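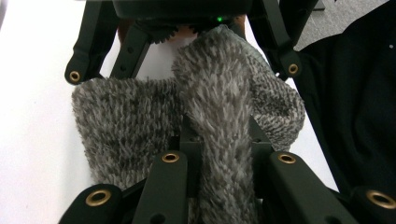

According to Kravchuk, most complaints about pilling reach the mill after the third or fourth wash, by which time the finish has been judged good by everyone who handled it in the shop. Her remark was made in reply to an early draft of this section, and it led us to extend the wash series from three cycles to 6. Pană disagreed on one point only, namely that shop handling should be treated as a form of wear in its own right.

Figure 3. Grey knit with long, shaggy surface fibres in lighter and darker shades.

4.2 Fibre loss in raised knits

Raised and brushed knits lose fibre by two routes. Short fibres that are held at one end only work free under light rubbing and leave the cloth as lint. Longer fibres tend to stay anchored, but they tangle with their neighbours and form pills, which may later break off. The balance between the two depends on fibre length, on twist, and on how deeply the raising wires enter the loop. In a long-haired surface of the general type in Figure 3, the first route was expected to be the smaller, as few short fibres should remain after raising and shearing.

The results support this in part. Lint was collected from the rinse water on a fine mesh, dried overnight and weighed. Cloth from the Grundeck yarn gave up most of its lint in the first two cycles and very little after that. Cloth from the Commont yarn, which has a softer twist, went on shedding at a nearly steady rate up to the last cycle. We had supposed that both would level off. The mesh was checked for blockage in case the later readings were too low, and no fault was found.

Pilling was graded by eye against the house photographs used at Skurnville. Each piece was rubbed for 3,000 turns under a light load before washing and again after the final cycle. The two grades were recorded separately – averaging them would have hidden the effect that Kravchuk describes. Grades before washing were close for all yarns. After washing, the Commont pieces had dropped by a full grade and the Grundeck pieces by half a grade or less.

Mixed shades gave some trouble in grading. Where pale and dark fibres lie together, a pill of one colour is easy to see on a patch of the other and hard to see on its own. Two graders working under the same lamp differed more often on mixed greys than on plain shades, and a second reading was taken for 13 pieces. In 6 of these the second reading was lower than the first. We recommend that mixed shades be graded under a low side light, as is already done for dark plain cloth.

The Voicu softener was applied to half of the pieces at the strength given by the maker. It improved the handle but raised the lint weight in the early cycles, most clearly in the Commont cloth. Softener lowers the friction between fibres, so loosely held ends can slip out more easily. It had no clear effect on the pilling grade. Tests at half strength were begun in June and are not reported in this section.

Drying method was kept constant throughout. All pieces were dried flat on racks, and the figures should not be applied to tumble drying, where rubbing between pieces is likely to dominate. The effect of load size in the drum is taken up in section 4.3.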